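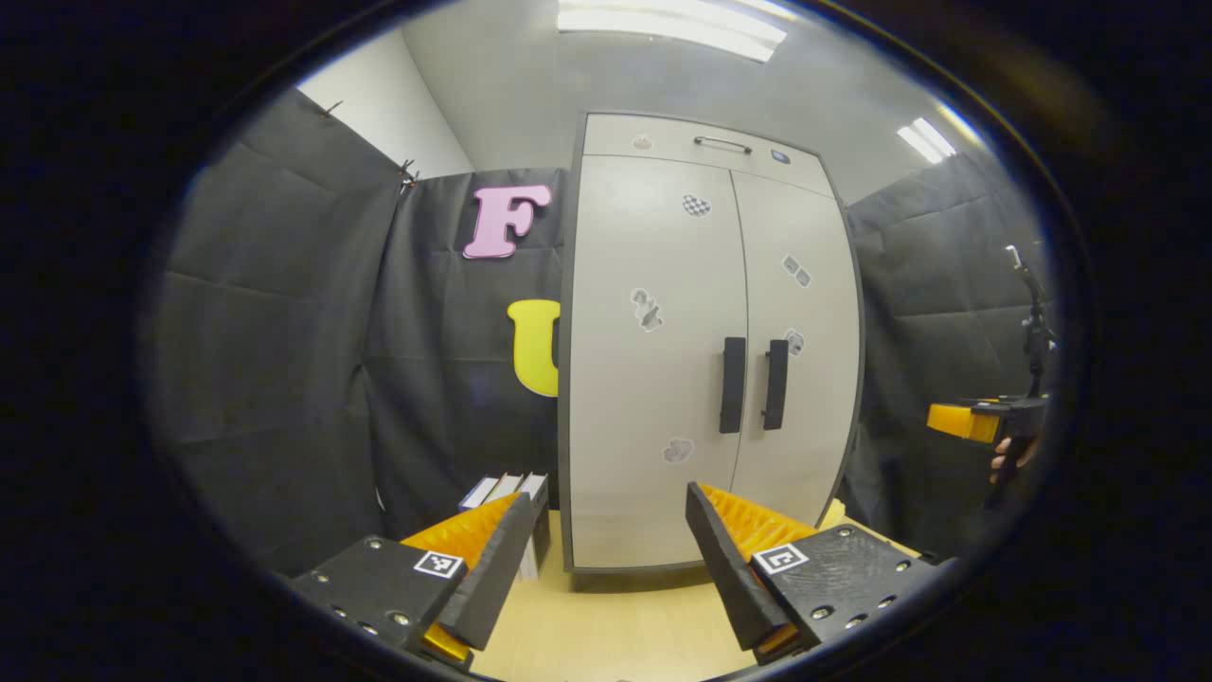

*Two-door cabinet with a top drawer, on the bench. Grippers in front.*

# Rolell Hand Gripper, sold in pairs

I get the same email every week, usually from somebody with a full laundry basket: can a machine do my chores yet? Short answer from me, Giuliana, who sells the tools people use to teach them: some of them, on a good day, slowly. Doors and drawers are a nice place to see where things stand, so I'll stick with those.

A drawer with a bar handle is the friendly one. Get two padded fingers around the bar, pull straight, done. I'd trust a decently trained arm with that today (in a kitchen it has seen before – a new kitchen is a different story). Tall doors are harder. The handle swings in an arc as the door opens, the arm has to follow it, and when two handles sit right next to the seam there isn't much room for fat fingers. Then ask it to open the door, find the salad bowl, and close up again. I wouldn't hold my breath.

What the Rolell does is let a person do the job with the same fingers the robot will use. You hold it, you open the cabinet, you put things away, and the recording goes to your training software. It doesn't do any chores for you, sorry!

**What you get**

- Two grippers, left and right
- Orange ridged fingers with dark foam pads
- Black mounting plates with a square marker on top of each
- One set of spare pads
- Printed setup sheet

**Price:** $1609 the pair, $79 for extra pads (set of four)

**Shipping:** from our Ormsby shop, orders in by noon Thursday go out the same day

The pads are the part that wears. We tell people to swap them after 500 pulls on metal handles, sooner if the foam starts to shine. Gladys Betancur at Markilach ran hers a lot longer and wrote to complain that her grippers had started slipping off the drawer. New pads, no more slipping. She also got us to make the trigger lighter in February, so if you own an older pair and your hand cramps up, write to me and I'll send the new spring for free.

**Will it fit my Vimau arm?** Yes, with the adapter plate, $57. The fingers bolt straight on.

**Can I use just one?** You can, and for drawers I would. Get both if you're after folding or anything with a lid.

**Shop-floor work?** Bin picking and light packing, sure. Please don't lift castings with it.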